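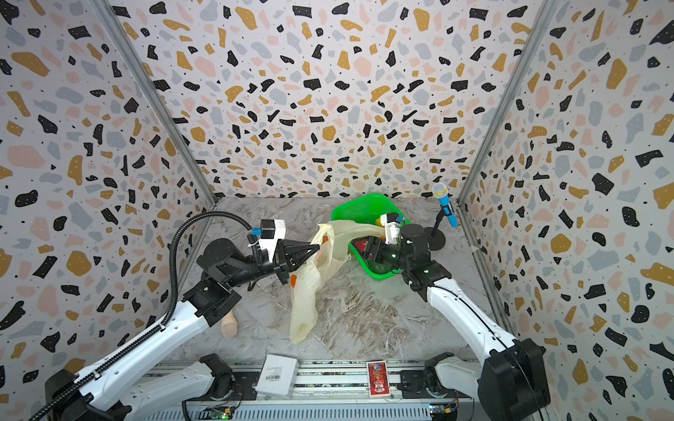

Dos brazos robóticos sobre un suelo de dibujo marmolado; la pinza de la izquierda toca la parte superior de una bolsa de plástico.

Opinión pública y derechos humanos
Apuntes de la sesión 4: cómo preguntar por el derecho de asilo

Bienvenidos de nuevo a todos, y gracias a quienes enviaron sus dudas por correo, que esta vez fueron muchas y muy buenas (he procurado recoger casi todas aquí, aunque alguna tendrá que esperar al seminario). La semana pasada terminamos hablando del muestreo y nos quedó pendiente lo que a mí más me gusta de este tema, que es la pregunta misma: las palabras que lee o escucha una persona justo antes de decirnos qué piensa.

1. El apoyo en abstracto y el apoyo en concreto

Cuando preguntamos si toda persona perseguida debería poder pedir protección en otro país, estamos midiendo la adhesión a un principio. Cuando preguntamos si el ayuntamiento debería abrir un centro de acogida en el barrio del encuestado, medimos otra cosa, en la que entran el coste, la cercanía, la confianza en las instituciones y hasta el recuerdo de la última obra pública que salió mal. Conviene no mezclar las dos en un mismo índice, por tentador que sea tener una sola cifra para el titular.

2. El caso de Narngate

Trabajaremos con la encuesta que coordinó Tihomir Spahić en el municipio de Narngate, con 800 entrevistas. A la mitad de la muestra se le habló de «solicitantes de asilo» y a la otra mitad de «familias que huyen de una guerra». El resto del cuestionario era idéntico, incluido el orden de las preguntas. Os pido que leáis primero los dos enunciados, que escribáis en un papel qué diferencia esperáis encontrar y que solo después abráis las tablas. Ya sé que parece una manía mía, pero se aprende muchísimo comparando lo que uno suponía con lo que sale.

Fijaos en que la segunda versión cambia tres elementos a la vez: introduce la palabra «familias», menciona una causa y quita el término jurídico. Si aparece una diferencia entre grupos, ¿a cuál de los tres se la atribuimos? Con este diseño no podemos saberlo. El propio Spahić lo reconoce en el anexo, y propone una ampliación en la que cada elemento varía por separado.

3. La deseabilidad social

Hay respuestas que la gente da porque queda bien darlas, y en derechos humanos esto nos persigue siempre. Una técnica útil es el experimento de lista: a un grupo se le enseñan cuatro afirmaciones y al otro las mismas cuatro más la delicada, y a cada persona se le pide solamente con cuántas está de acuerdo. La diferencia entre las medias estima el apoyo a la afirmación delicada, sin que nadie tenga que confesarla. El precio es la precisión: con 200 personas por grupo los intervalos salen tan anchos que apenas se puede decir nada, y por eso Sang Mai, en su estudio piloto de Dutau, recomendó llegar por lo menos a 500 en cada uno.

4. Para leer y para entregar

Lectura obligatoria: el informe de Narngate, apartados 2 y 3, con el anexo metodológico. Lectura voluntaria, pero muy agradecida: las notas de campo de Sang Mai, donde cuenta con mucha paciencia los problemas de traducción del cuestionario.

Ejercicio: redactad dos versiones de una pregunta sobre la reunificación familiar de las personas refugiadas que se diferencien en un único elemento. Añadid un párrafo (uno, de verdad, que luego me emociono leyendo y no acabo nunca) en el que expliquéis qué efecto esperáis y qué resultado os haría cambiar de idea. La entrega es el 05/04/2022, en papel o por correo, como os resulte más cómodo.

Las dudas, en tutoría o al final de la clase. Quien quiera repasar antes el cálculo de intervalos puede venir con sus propios datos y lo hacemos juntos con calma.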